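Open house at the Pulano stone yard, Plidlow

We have been putting off the kitchen counters for two years, so when the flyer came for the Pulano open house I had run out of excuses. Free parking, free coffee, tours of the cutting shop, "talk to the people who make it." It was on a Saturday in August, doors at nine, and I got there at ten past.

I should say where I'm coming from. I cook most nights. I have owned one marble counter before, in a rented place, and I put a ring in it with half a lemon the first week. I've also been sold a "lifetime" sealer that didn't make it to Thanksgiving. So I walked in ready to be told things, and with a list.

The yard is out past the grain elevators in Plidlow, on the road to the freeway. It used to be a lumber warehouse and it still smells like one in the back corner. You sign in at a folding table and they take your email address, and they really want your phone number too. I left that line blank and had to say no thank you twice.

What they tell you first

Every group gets a ten-minute talk before anybody is allowed near a slab. Ours covered the difference between marble, granite, quartzite and quartz, and it was mostly fair. Marble is soft and acid etches it. Granite is harder and comes in patterns you may or may not want to look at for twenty years. Quartzite is the one people mix up with quartz, and sellers don't always rush to set them straight. Quartz is the manufactured stuff, stone bits and resin, and you should not put a hot pan on it.

Then came the part where marble "develops a patina." I have heard this word from everyone who has ever tried to sell me marble. When I asked what the patina consists of, the answer was small scratches and etch marks, all over, until they blend. Fine. I can see how a person might like that. I would like it better if the price reflected it, and it doesn't seem to.

A man behind me asked how often you have to seal it. Once a year, he was told. Later, at the sealer table, it was every six months. The care sheet they handed out says "as needed." I kept the sheet.

The one thing in the talk I hadn't known was about salt. I always leave a shaker out next to the stove, and it never crossed my mind that it mattered. Apparently a little damp salt sitting on unsealed stone for a long time can work its way in and leave a rough patch. Whether that happens in a normal kitchen or only in one where no one wipes anything, they couldn't say. I asked if they had a piece with salt damage to show us. They didn't.
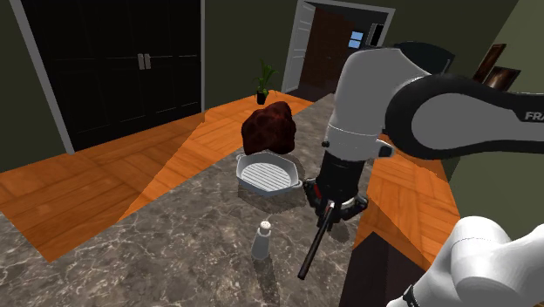
The slab warehouse

After the talk they turn you loose among the racks. The sign says 300 slabs in stock, and it's a big enough building that I'm not going to argue. They stand on edge in long rows with just enough room for two people to pass if one of them turns sideways. Strollers were a problem.

My complaint is the lighting. The front two rows, which hold the expensive material, sit under bright white spots. Everything behind that gets whatever comes through the skylights plus some yellowish tubes. A slab I walked right by in row six looked wonderful when a worker wheeled a lamp over to it for another couple. If you go, bring a flashlight, a real one, and look at everything in the same light. Better still, ask for a sample and take it home. They'll give you a piece the size of a playing card for nothing, and a bigger one for a deposit.

And a playing card tells you almost nothing about marble. The samples I was handed from one gray slab could have come from three different mountains: one was nearly black, one was a sort of mushroom color, and one had a white vein straight across it like a crack. You have to see the whole piece and you have to pick where your counter gets cut from it. Pulano does let you do that. They put a paper template on the slab and you can shove it around. I'll give them full credit for this, because the last place I visited picked for me and called it "artist's placement."

Ask to have your name put on the slab, too. There were stickers on plenty of them that said HOLD with no date, and when I asked how long a hold lasts I heard two weeks from one person and "until somebody pays" from another.

Prices, such as they are

There are no prices on the slabs. There are colored dots, and each dot is a group, and the groups run from one to 5. To find out what group three costs you have to sit down at a desk. I sat down at a desk.

The number I was given covered the stone and the cutting. It didn't cover the sink cutout, the edge (anything except a plain eased edge is extra), tearing out the old counter, or the delivery, which is free in Plidlow and a flat $100 everywhere else. We live four miles outside the line. I said so, and there was some sympathy but no movement.

By the time the extras were in, the quote had gone up by a little over $1,000 from what was first written on the pad. None of the extras was outrageous. I just don't see why the first number exists at all, when there can't be a kitchen in the county without a sink in it.

I asked for it in writing and got it, on paper, without any fuss. So that's something.

The cutting shop

This was the best part of the morning and I wish it had been longer. You stand behind a yellow line with ear plugs in and watch a slab get cut under a lot of water. The floor slopes to a drain and the runoff is the color of milk. They do the polishing at the far end, going through finer and finer pads, and the woman running that station let people feel a test piece at each stage. There's a point about halfway where it feels like an eggshell, and they call that honed. I liked it much better than the high polish. It also shows etching less, which is the first claim all day that I believed right off, having just scratched at both with a key. (They have a piece out for that. Don't do it to the stock.)

The water is there to keep dust out of people's lungs, and I asked about masks, since I saw some workers in them and some not. The answer was that the ones near the wet saws don't need them. I don't know enough to say if that's right. It came out pretty quickly.

I would have liked to see how they join two pieces. Seams are what everybody worries about, and we've got an L-shaped kitchen so there will be one. The tour skipped it. There was a seamed section back in the showroom, under a bowl of apples. I moved the bowl. The seam was good, but it was also in a busy brown stone where you could hide a shoelace.
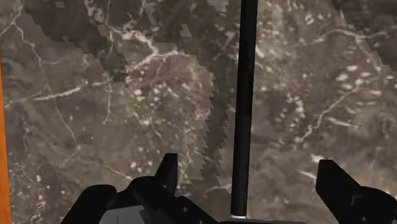

Dark marble with thin white veins, seen close up.

The sealer table

Dewan had a booth by the exit with two trays of stone, one treated with their sealer and one not. Red wine went on both. The untreated one stained, the treated one wiped clean, people said ooh.

Now, the wine had been sitting on the untreated tray since before I arrived, by the look of the dried edge, and it went on the treated tray while we stood there. I asked if we could leave both for an hour and come back. I was told sure. When I came back the trays had been rinsed and set up fresh for the next bunch. Maybe that's just how you run a booth, but it isn't a test.

I then asked about lemon. A sealer slows down stains, it doesn't stop acid, and to his credit the man at the booth said exactly that once I asked him straight out. It isn't on the bottle. I didn't buy the bottle.

Cabinets, coffee and the raffle

Jendonwood, the cabinet shop, had the rest of the showroom. The drawers are nice and they close nicely. I have no opinion about the doors, because we aren't replacing ours, and I said that to three different people between the coffee and the restroom.

The coffee was good, the donuts were gone by ten thirty. The raffle was for a free vanity top, remnant material only, and you needed a phone number to enter.

Would I go back

Probably, on a weekday, with the flashlight and a tape measure. The yard does decent work as far as I can tell from the shop floor, and letting you place your own template is worth a drive. I'd want the following settled before I paid any deposit:

The full price, with sink, edge, tear-out and delivery, on one page.

Where the seam goes, drawn on the template.

A date on the hold sticker.

What happens if the slab breaks during cutting. I asked this at the desk and was told it hardly ever happens. I asked again and was told they'd find a similar one. How similar, and who decides, wasn't written down anywhere I could find.

We're leaning toward the honed gray for the short side and something cheaper and tougher by the stove. My husband wants butcher block. There's another open house in the spring, and I'd get there before ten if you care about donuts.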